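4. Do shorter ingredient lists mean simpler food?
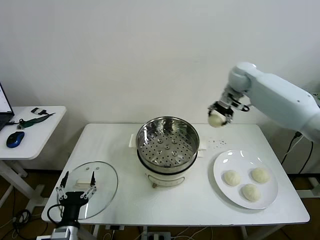 Figure 3. Three steamed buns on a plate beside an electric steamer.

4.1 What the claim says

The idea that a short ingredient list marks a simpler food has been repeated so often that it has slipped from advice into something close to a finding. Yoshida's early essay on packaged staples put it as a rule of thumb for shoppers. By the time it reached the retail literature it had become a scale, with products sorted into "simple" and "complex" according to how many items were printed on the back of the pack. We have no quarrel with the rule of thumb. Our doubts are about the scale, and about the studies that use it to explain what people buy and how they feel about what they bought.

Steamed buns are a useful case (Figure 3). A plain one can be made at home from flour, water, yeast and a little sugar. The packaged versions sold under the Surelwood and Nakajima names in our study area list more than that, and a reader of the scale would conclude that they are more complex foods. Perhaps they are. But the count alone cannot tell us, and we found three separate reasons to distrust it.

4.2 Compound ingredients

The first problem is bookkeeping. Some producers write "flour" and stop. Others open a bracket and list what was added to the flour before it reached them. Under the usual coding rule each item inside the bracket counts as one, so two buns made from the same sack can land at opposite ends of the scale. In our sample of 300 labels, the longest list had 12 items outside brackets and many more within them. Recoding it without the brackets moved it from the "complex" group to the middle one. We can't see what a shopper is supposed to learn from that.

Defenders of the scale have answered that such cases are rare and wash out in large samples. They might wash out if bracket use were random. It isn't. Larger firms in our sample used brackets far more often than small ones, so that a measure sold as a reading of the food is in part a reading of the firm's legal department. Any correlation between list length and, say, trust in the maker should be looked at again with firm size in the model. The published studies we reviewed did not do this, and two of them did not report which rule they had followed at all.

4.3 What shoppers said

The second problem is that the people we surveyed did not seem to read the lists in the way the scale assumes. The survey was given to 1600 adults in the town of Atamton in October. Each was shown two labels for the same kind of product and asked which food was "simpler." The shorter list was usually picked. This is the result earlier papers stop at, and if we had stopped there too we would have had a tidy replication.

We then asked for a reason in the respondent's own words. Length was mentioned less than we expected. People wrote about words they could pronounce, about whether the pack looked old-fashioned, and about what their parents used to buy. One respondent chose the shorter list "because the letters were bigger." Type size does tend to go up when there is less to print, and none of the earlier work that we know of held it constant. We did hold it constant in a follow-up with a smaller group, and the preference for short lists got weaker. It did not vanish. We would not want to make too much of this, as the follow-up group was younger than the main one and was recruited in a different way.

Higuchi has argued that such comments are after-the-fact stories, and that the choice itself is the better evidence. That may be right. Still, it is an odd defense. If the stories can't be trusted, then neither can the survey items on "perceived simplicity" that make up half of the standard instrument, since those also ask people to report on their own thinking. One cannot keep the ratings and throw out the reasons.

4.4 The kitchen comparison

The third problem is with the thing packaged foods are compared to. The literature leans on an imagined home version with very few ingredients, and it rarely says where that version comes from. We looked at handwritten and printed recipes supplied by 4 households, which is far too few to support any general statement, and we offer them only as a caution. None matched the imagined version. One called for lard and milk as well as the usual items. Another used a boxed mix sold as Fista, so that the "homemade" bun carried a printed list of its own, brackets included. The cook had copied it into her recipe as a single word.

This is the same bookkeeping problem as before, now on the other side of the comparison. A home recipe treats a mix as one thing, and the label treats it as many. Unless both are coded by the same rule, the gap between home food and packaged food will be overstated every time. How much of the gap would be left under a shared rule we do not know. We suspect that it would be smaller for plain doughs than for fillings and sauces, but this is a guess, and our own data do not let us test it.

4.5 What can be kept

Some of the earlier findings will probably survive. Very long lists do seem to put people off, and the effect showed up in our survey under each coding rule we tried. What we doubt is the step from there to a continuous scale on which every extra item makes a food a little more complex. In the middle range, where most products sit, the order of the labels changed with the rule, and the reported effects changed along with it.

We would ask future studies to publish their coding rule in full, to report results with and without bracketed items, and to control for type size where labels are shown to respondents. None of this is expensive. It would also help to drop the word "simple" from the survey items, given how little agreement there was in Atamton on what it meant. The coding sheet we used is given in Appendix B, along with the labels that the two coders could not agree on.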